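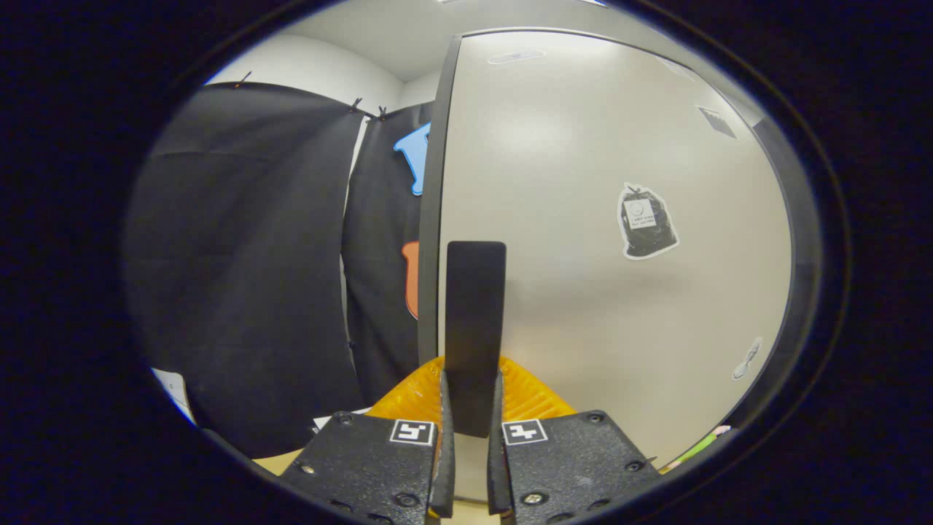 Itziar Goicoechea dizia que a mão não se ensina, só se empresta. Que uma pessoa pega na ferramenta, faz o gesto inteiro, devagar, e depois fica à espera de que o gesto sirva a outro.

Anselmo Cordero escutava isto com a pinça na mão direita. Já tinha feito 70 repetições desde a manhã e faltavam muitas. Na Nuneo pediam 200 por pessoa, e pediam também que não fossem iguais: uma vez mais alto, uma vez mais torto, uma vez com hesitação.

– Com hesitação como? – perguntou ele.

– Como tu és – respondeu Itziar.

Ele apertou o gatilho. Os dois dedos pretos fecharam-se sobre a peça plana, preta também, e Anselmo levantou-a diante da porta clara, onde alguém tinha colado o desenho de um saco do lixo. À esquerda pendiam os panos negros, presos com molas. Olhou para os panos mais tempo do que era necessário. Pensou na loja do pai em Valcárcel, na cortina que separava o balcão da cozinha, e a mão parou no ar.

– Isso fica gravado – disse Itziar.

– O quê?

– A paragem. O robô vai aprender que neste ponto se pára.

Anselmo quis pedir desculpa e não soube a quem. Pousou a peça, abriu os dedos, voltou ao princípio. A repetição 81 saiu limpa. Na seguinte, sem querer, parou outra vez.

Em março levaram as gravações para a Trekard. Telmo Casado telefonou uma tarde para contar que o braço já fazia a tarefa sozinho, bastante bem, um pouco lento.

– Só tem uma coisa – disse Telmo. – Levanta a peça e espera. Dois segundos, às vezes três. Não encontramos o erro.

Anselmo tinha o telefone encostado ao ombro e lavava uma chávena.

– E depois continua?

– Depois continua.

– Então deixem-no esperar – disse ele, e fechou a torneira.

Início | Contos | Autores | Números anteriores | Contacto

Contos recentes
A casa de Yolanda Goicoechea
Bristerer, última paragem
O inverno de Anselmo Vallejo
Duas mil laranjas

© Todos os textos pertencem aos seus autores. Contacto | Voltar ao topo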